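## 4. Setting Up the Table Scale

You should have the Telach kitchen scale out of its box by now, along with the battery tray, the loose foot and a small card thanking you in eleven languages. Keep the foot. The card can go.

1. Turn the scale upside down on a towel and press the loose foot into the empty corner until it clicks. It goes in one way only, and you will try the other way first.
2. Slide the battery tray in with the printed side up.
3. Turn the scale over and set it on the surface where you plan to use it. Moving it later means doing steps 4 to 7 again.
4. Press **ON**. The display shows every segment it owns, then settles on zero. If it settles on something else, wait 30 seconds before taking it personally.

**Note:** The scale shuts itself off after 2 minutes without a change in weight. It does this in the middle of recipes. Hold **ON** for a slow count of three and the timer is disabled until the next battery change.

### 4.1 Choosing a surface

Hard and level is what you want. Tablecloths, cutting boards with rubber feet and the top of a running dishwasher all give readings, and the readings are all different. Poppy Lambert, who tested the first batch for us, kept hers on a folded newspaper for most of July and sent in a long letter about flour.

Clear enough space that nothing leans on the platform. A cereal box resting against the edge will add its opinion to every measurement - so will a sleeve.
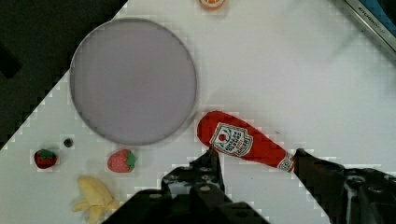
Dinner plates are fine on the platform as long as the display stays readable. With a wide one, pull out the display on its cord (see 4.4) before you set the plate down, as it is awkward to do afterward with one hand and your chin.

### 4.2 Calibrating

You need the 300 gram weight from the lid of the box. A bag of sugar that says 300 grams is a bag of sugar with a printed claim on it.

5. With the platform empty, hold **UNIT** until the display reads *CAL*.
6. Put the weight in the center of the platform and take your hand away.
7. Wait for *PASS*. If you get *FAIL*, lift the weight, check the loose foot from step 1, and start over at step 5.

**Caution:** Do not press down on the platform to "wake it up." The sensor underneath is thin, and the warranty covers a great many things that aren't your palm.

### 4.3 Using the tare

Tare sets the display back to zero with your plate or bowl still in place. Put the empty plate on, wait for the number to stop moving, press **TARE**, then add food. When you lift everything off, the display shows a minus figure. It is the weight of the plate, and we get more calls over it than over everything else in this guide put together.

Sauces are easier to weigh backward. Stand the whole bottle on the platform, press **TARE**, squeeze out what you want, and put the bottle back. The minus figure is what you used.

### 4.4 The pull-out display

8. Grip the display by its lower corners and pull straight toward you.
9. Stop when you feel resistance. The cord is as long as it's going to get.
10. To put it back, push gently until it sits flush. Feed the cord in ahead of it or it will bunch up.

**Note:** Error 71 means the cord has come loose inside. Push the display fully in and pull it out again. If 71 returns, go to section 9 and have your receipt handy.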